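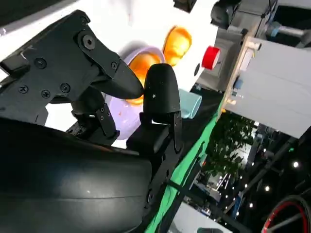 *Matte black, scuffs along the edge.*

**How many mugs does a household of two need?**

**saucerless**
We're moving in November, and last night I emptied the mug cabinet onto the floor. 47 mugs. Two people live here. One of us drinks iced coffee year round.

My plan is to keep four and give the rest to the thrift store in Ziltulow. My other half says four is "how people live in submarines." Please advise, and please take my side.

**pintglass_pete**
Four is fine if you run the dishwasher every day. If you're a twice-a-week household you'll be drinking tea out of a measuring cup by the second evening. Ask me how it tastes. It tastes like failure and a little like pancake batter.

**old_kettle**
Disagree with the whole approach. Mugs aren't inventory. I have one from a hotel in Oshima that I have never once drunk from, and I'd save it in a fire before I saved the couch.

**saucerless**
> Mugs aren't inventory

They are when you're paying movers by the hour. We also have nine that say Grelard on the side, from the years I worked there. I didn't like the job and I don't like the mugs. The handles are made for people with two fingers.

**thriftgremlin**
I sort donations, so a word from the receiving end. We get more mugs than anything except single curtains. The ones with a company name sit there until the shelf bows.

Plain ones go fast. No slogan, no cartoon cat, one color, a handle you can get a hand through.

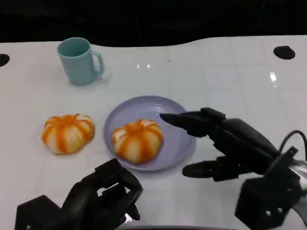
So if you want to be kind to the store, bring the plain ones and recycle the slogans yourself. I realize this is the reverse of what everybody does. People keep the nice ones and bring us World's Okayest Uncle.

**pintglass_pete**
I bought World's Okayest Uncle. I'm not an uncle.

**old_kettle**
And there goes your argument, gremlin.

**thriftgremlin**
One sale. I'll alert the shelf.

**dishrack_dan**
Has anyone mentioned plastic? Once we switched to plastic for everyday use, the breakage stopped and so did the urge to stockpile "in case." Yes, it stains if you leave tea in it. Don't leave tea in it.

**old_kettle**
Coffee from plastic tastes like a camping trip that went badly.

**dishrack_dan**
You keep a mug you won't drink from. I'm not taking notes on flavor.

**saucerless**
Update, since a few of you messaged.
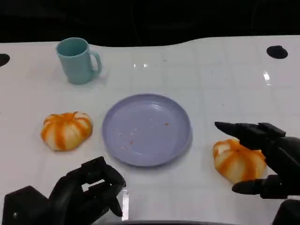 GEKBY, October 20, 2026 – The talks ended late, over toast. We settled on twelve, which I consider a defeat and my other half considers a humanitarian gesture. The Grelard set goes. The chipped one with the lighthouse stays and will hold pens, where it apparently doesn't count toward the total. I was outvoted one to one on that.

**pintglass_pete**
Twelve is a lot of mugs for someone who wanted four.

**saucerless**
I know what I wanted, Pete.

**thriftgremlin**
Wrap the handles separately or they'll snap in the box. And please, no lids without mugs. We have a bin of those already.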